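Robots in the Kitchen: The Plumero Kit

Plumero is a kit for teaching robots to handle cups and bottles. It is sold by Wastthorpe and costs 317 dollars. The kit has 19 lessons. A robot's fingers are called a gripper.

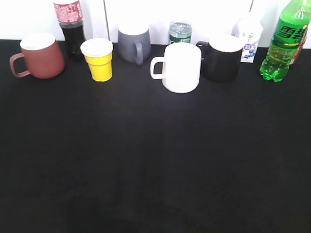
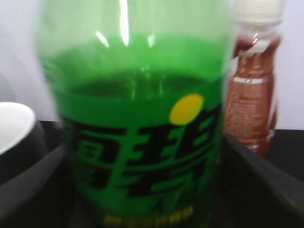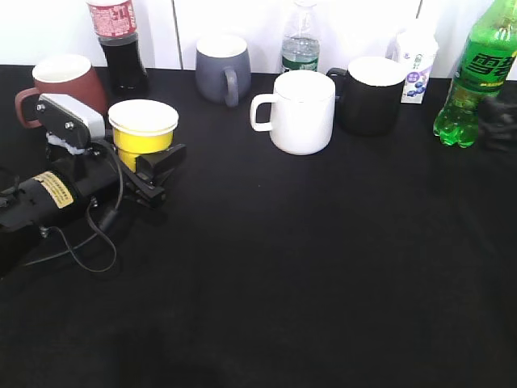
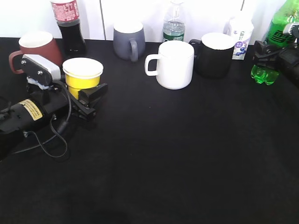 Page 116

A gripper has to close on both sides of a cup. A paper cup bends if the squeeze is too strong. A mug is heavier and has a handle, so it needs a different grip.

Lesson one uses a single cup. Bottles come later. Birgit Kasten tested the kit for us and found the bottle lessons too short.

Word to know: a wrist is the joint that turns the gripper.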